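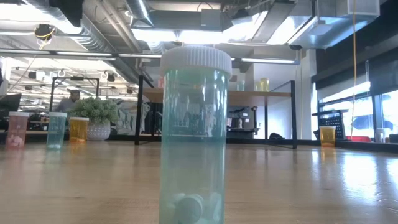
Open Day at the Bullar Building, Sascombe

Got there late. Parking lot full, ended up two streets over, then signed in at the wrong desk (there are two desks, same sign on both). Badge number 138. By then the first tour group had gone, so I wandered.

Pill bottle table first

Best stop of the day and I nearly walked past it. Just a pale wood table in the office area, bottles standing on it. Teal one up front, then a pinkish-red, a blue, and amber. All see-through, all with white caps. I didn't know you could get them in anything but amber! My drugstore at home certainly doesn't.

Teal is my favorite. White ribbed cap, the child-resistant kind, and a few round white pills down at the bottom. You can see them fine through the tint, which was the whole point of the talk I caught the tail end of: color versus being able to tell at a glance whats left. The amber looked great with the window light on it. Nice potted plant on the table too, in a white textured pot. Wanted to ask where the pot came from, forgot.

Their idea is one color per person in a household. Makes sense to me. We have four people and one cabinet and everything in it looks the same at 6 a.m. No word on when stores might carry them. Somebody asked about price and got a brochure.

Upstairs

Skurudham have the second floor. Labels mostly. Large print, a peel-back type, one that wraps round the cap. Handout says 400 label layouts in the catalog. I saw maybe a wall's worth. The peel-back is good, the cap one I couldn't read without turning the bottle, so no.

Avram room was closed when I came by – sign said back at 1:30, it wasn't. Tried again later, line out the door. Skipped it.

Lunch

Soup and a roll in room 1315, which is on the first floor, don't ask me. Soup was good. Coffee ran out early. Sat by the radiator and read the brochure, no price in it either.

If you go

Next one is in February, I was told. Go in the morning, use the side enterance, it's closer to the elevator. Bring reading glasses for the label floor. Allow 2 hours, more if you want the Avram room.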